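How to Prepare a Crude Leaf Pigment Extract for Absorbance Readings

Salamatu Ankrah | 2023-08-19
Print this page | E-mail this page
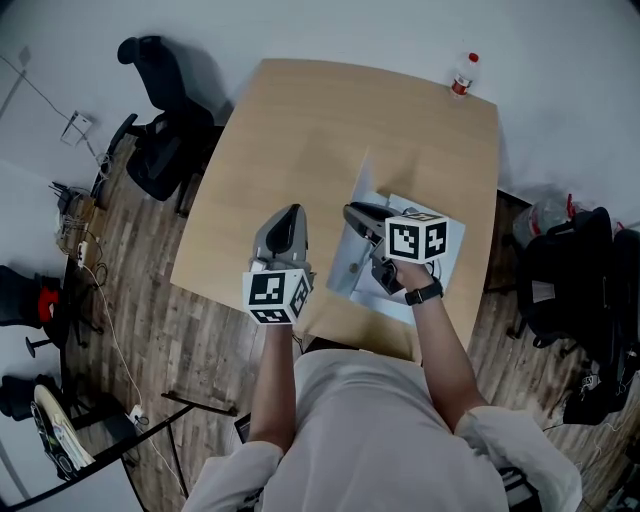 At the table, with a sheet of paper within reach.

This procedure gives total chlorophyll per unit of leaf area from a small sample. It assumes a spectrophotometer that reads at 647 and 664 nm and a fume hood for the solvent.

What you need

Fresh leaves, a cork borer of known diameter, 80% acetone buffered to pH 7.8, a chilled mortar, capped centrifuge tubes, and foil.

Steps

1. Dim the room lights. Chlorophyll in solution bleaches quickly, and the loss cannot be corrected later.

2. Cut two disks from each leaf, one on either side of the midrib. Avoid large veins. Write down the disk area before going further.

3. Grind the disks in 2 mL of cold acetone until no green tissue remains. Rinse the mortar with a second portion and add it to the tube.

4. Spin for five minutes. The pellet should be white or pale gray. If it is still green, extract it again and combine the liquids.

5. Bring the tube to a fixed final volume with the same solvent and cap it. Acetone evaporates fast enough to shift the result.

6. Zero the instrument on plain solvent. Read at 750 nm first — a value above 0.01 means the extract is cloudy and needs another spin.

7. Read at 647 and 664 nm. Subtract the 750 nm value from each.

Notes on repeat samples

Amerley Abubakari ran the June set of 379 extracts on the Plerkton plots with this method. Nearly all were read within an hour of grinding. Tubes held overnight at 4 °C in foil were kept as a separate group and should not be pooled with same-day readings.

Use glass or quartz cuvettes. Acetone clouds polystyrene.

2 comments | 2,558 shares

This site uses cookies. By continuing to browse you accept our cookie policy.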